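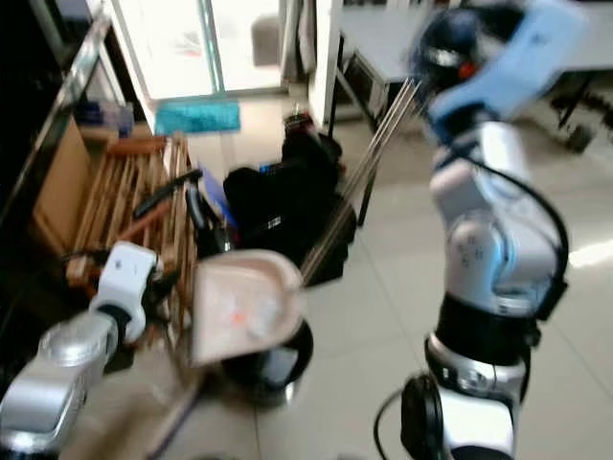 My half of the Vanda project was the dustpan. Sawsan Khalaf had the sweeping side (left arm, long handles, a lot of patience) and I had the bit where the right arm picks up the dustpan, carries it over to the bin and tips it out without spreading crumbs across the tiles. By the middle of April I was pretty happy with it! Then one afternoon the right gripper let go in the middle of a carry, and that turned into the rest of my semester. If you look at the arm with the pan tipped over the black bin, you can see how far the cable bulges out on its way down past the elbow. I must have watched that pose a couple hundred times and never once thought about the cable. I was looking at the dustpan, like everybody else.

So this report isn't quite the one I proposed. My advisor, Ekua Lamptey, said I could swap the "cleaning performance" chapter for a fault report as long as I wrote down the parts where I was wrong too. There are several.

What happened the first time

Run 38. The pan was full of the usual test mix (orange cereal crumbs and torn paper, our recipe), the right arm had lifted it and was swinging toward the bin, and the fingers just opened. The dustpan dropped onto its edge, bounced and slid. The arm kept going. It did the entire tipping motion with nothing in its hand, very carefully, and went back to its start pose and reported success.

I'd like to say I hit the stop button right away. I didn't, I stood there and said "what?" and Remo Grasso hit it from the other side of the table, by which time the arm was already home. He was nice about it. The pan has a scuff on the back now and the floor is fine.

Two separate things bothered me, and I've kept them apart for the rest of the report, because I mixed them up for a week and it cost me. First, the gripper opened by itself. Second, the robot had no idea. A plastic pan falling from that height is no big deal, but the same arm also carries the metal rod for Sawsan's reaching task, and I did not want that coming down on anyone's foot.

What I thought it was (wrong)

My first guess was grip force. The pan's handle is thin, the fingers are wide, and when the pan is heavy at the far end it wants to twist. I raised the closing force one step, ran it again, and it worked. I ran it a few more times and it kept working, so I wrote "fixed, grip force" in the log and went to lunch. That entry is still there. Ekua asked me not to delete it.

It dropped again the next morning, with the pan empty.

My second guess was my own code. The carry and the tip are two separate motions with a handover between them, and I had a suspicion that the handover sent a stray "open" command. I spent three days on this. I printed every command that went to the right gripper and read them on the bus to Losside and back, which I don't recommend if you get carsick. There was no open command anywhere. The last thing my program said to the gripper before each drop was "close," and it said it very clearly.

What it was

Sawsan found the clue, and she wasn't even looking for it. She was scrolling through the controller's own log (mine only has what I send, the controller's has what it hears back) and asked why the wrist kept saying hello. On line 1103 of the file from run 38 there was a startup message from the gripper. It had rebooted in the middle of the carry. It lost power or lost its connection, came back, and did what it does every time it wakes up, which is open its fingers all the way to find its zero position.

After that it was easy to search for. I went back through all the logs we'd kept, 64 runs, and found 17 with at least one startup message in a place where there shouldn't be one. Most of those hadn't dropped anything, because the gripper happened to be empty or the pan was already on the floor. So it had been doing this for ages and we'd been getting away with it.

The longest gap between the last good message and the hello was 240 milliseconds. You can't see that by eye. The arm doesn't twitch, nothing clicks, the hand simply opens a moment later as though someone had asked it to.

The cable

Next I lined up the reboots with the joint angles, and nearly all of them came with the wrist rolled a long way over and the elbow still moving. In other words, the cable was being pulled. Our right arm has the gripper cable on the outside, leaving the wrist in a loop and running down to the base. The loop is there so the wrist can turn. Depending on which way the wrist has rolled, it bulges out to one side or the other, and it had a clip near the elbow that was meant to keep it tidy. When I added the clip (yes, I added it, in the first week, because the loop had caught on the edge of the table) I set the length with the arm in its rest pose. In the rest pose there's loads of slack. In the tipping pose there was hardly any, and the plug at the wrist was taking the strain. 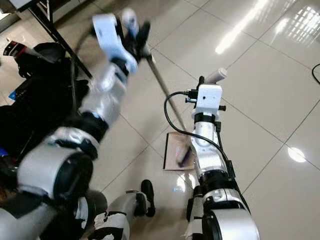
Figure 2. Reaching task, left arm with the rod tip near the corner of the cardboard. The right arm's cable loops out to the left at the wrist.

The reaching task hardly ever triggered it, and I think I understand why now. The left arm does the long work with the rod there and the right one mostly keeps out of the way, so the wrist doesn't roll much and the loop stays a nice fat loop. That's also why Sawsan's runs looked so much better than mine, which I had been quietly taking personally.

Testing it on purpose

I didn't want another "fixed, grip force" moment, so before changing anything I tried to make it fail. Remo held the stop button this time (we agreed the person with the laptop should never be the person with the button, more on that below). We moved the bin out of the way, left the gripper empty, put the arm into the tipping pose at the slowest speed setting and rolled the wrist a little at a time. It rebooted near the end of its travel. We did it again and it rebooted again. With the clip off, same pose, same roll, no reboot. With the clip back on, reboot. I have never been so pleased to see something break.

We then unplugged the connector and had a look at it under the bench magnifier. One of the pins sat a bit lower than the others. I can't tell you whether it was always like that or whether weeks of tugging did it. We replaced the cable with the spare and kept the old one in a bag with a label on it.

What I changed

The clip is gone, and in its place there's a soft strap lower down that lets the cable slide. I set the slack with the arm in the tipping pose this time.

The gripper no longer opens when it wakes up. That one's a setting, and finding it took me longer than I'd like to admit (it's in the second menu, under "homing"). It now holds whatever position it's in and waits to be told. If it loses power for good the fingers can still go slack, so this only helps with short dropouts.

My program listens to the controller as well as talking to it. If the gripper says hello when it shouldn't, the arm stops where it is and the screen goes red. I also check finger width before and after the carry, so an empty hand can't count as a success any more. That check is six lines long and it should have been there from day one.

For people: one person on the laptop, a different person on the stop, and nobody reaches into the bin area until the arms are home. Before this we all knew where the button was and all assumed somebody else was closest to it.

Results since then

No drops so far, and no unexpected startup messages in the controller log. I'm being careful with that, because the old fault could also go quiet for a whole day. The width check has stopped the arm twice, both times correctly: the pan had been picked up crooked and only one finger was touching the handle. That's a separate problem (a boring one, the pan has to be placed better) and it's on the list.

The new strap does have a downside. The loop hangs lower than it used to, and when the right arm reaches across the front of the table it comes closer to the table leg than I'd like. I've taken that area out of the allowed workspace for now, which means the bin has to stay where it is.

Still to do

Run the tipping task at full speed with the new cable. Everything above is at half speed.

Check the left arm's cable the same way. Sawsan says it has more slack, and I believe her, but we haven't measured it in the bad poses.

Go back through my old "success" counts. Any run from before the width check might be an arm emptying nothing into a bin, so I've left all of those numbers out of this report. The logs are in the shared Vanda folder along with the plots of wrist roll against reboot time, and the bagged cable is in the drawer under the bench if anyone wants to look at the pin.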